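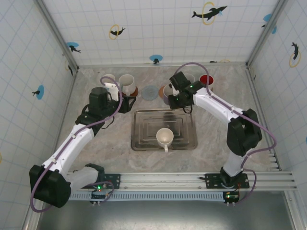 Equipment planning meeting, Lirnthorpe site
Month: March
Chair and notes: Meenakshi Awasthi

1. Notes of last meeting
Accepted with one correction: the supplier of the cables is Kirui, not Stellska.

2. Second cell
The meeting agreed that a second two-arm cell should be bought this year. Stellska has sent an offer for the arms and the rail. Luvora can deliver the enclosure, but their price does not include the wall panels. Meenakshi will ask for a new price with the panels in it.

3. Spare parts
We discussed gripper fingers at length. The proposal was to order 100, but storage is limited and the design may still change. Agreed to order 53 now and to look at the matter again in the summer. Cables for the arms will be ordered from Kirui in the same week - their delivery time has become longer.

4. Small items
Cups, mugs, coasters and trays come from the general budget until now. It was agreed to give them an own line of 2,000 for the year. Receipts must be kept, also for small purchases.

5. Floor space
The room at the back can take 2 cells if the shelves are moved. The power supply must be checked before any order is signed.

6. Open points
- Length of the guarantee on the arms (Stellska to answer)
- Training for new operators, not yet in the budget

Next meeting: April, at 10.30, same room.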